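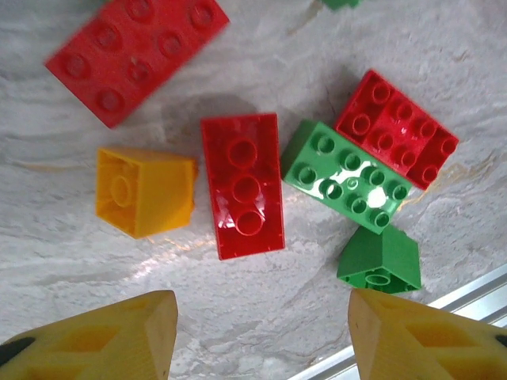 Seltus: A Low-Cost Sorting Arm for a Shared Workshop
Project report, group 6
Margit Bárány, Gwilym Skyrme, Dwynwen Craddock
Supervisor: Marama Tipoki

1. Aim

The aim was to build a small arm that picks large toy bricks off a flat surface and sorts them by color into trays. The arm had to be built with the tools in the Stollevmont shared workshop and had to run from a laptop.

2. Gripper

The gripper has two yellow fingers with recessed pockets in their faces. The first version had solid fingers. These were heavy enough to make the wrist servo hunt when the arm was stretched out, and the pockets were added in the second version. Finger length did not change. Maximum opening is 55 mm, which is enough to take a 2x4 brick across its short side but leaves little room for error in wrist angle.

3. Camera and detection

A small camera is fixed at the wrist and looks out past the fingertips. The fingers are always in view, so their area is masked before any color step. Each image is converted to hue and saturation, then split into red, yellow and green. Yellow was the hardest class. Where the mask was set too tight, the edge of a finger was reported as a brick, and the arm tried to move toward it.

Glossy bricks on a polished countertop gave a second problem. Highlights lose their color and cut one brick into two regions. We closed gaps under a set size and moved the work lamp to the side - the lamp made more difference than the code.

Two bricks of the same color that touch are still read as one. A red against a green is separated correctly.

4. Grasp selection

Bricks are placed at random, some studs up, some with the hollow side up, and sloped pieces on their sides. The program does not identify which way up a brick is. It fits a rectangle to the region and closes across the short side. This works for 2x4 bricks either way up. Sloped pieces tend to rotate as the fingers close, and most dropped bricks were of this type.

5. Logging

The controller stores 3000 lines of joint data per session and then overwrites the oldest. Sioned Cadwaladr wrote the script that copies the log to the laptop before this happens.

6. Remaining work

- Rubber pads for the fingertips
- Separate grasp rule for sloped pieces
- Strain relief on the wrist cable, to be fitted before the December review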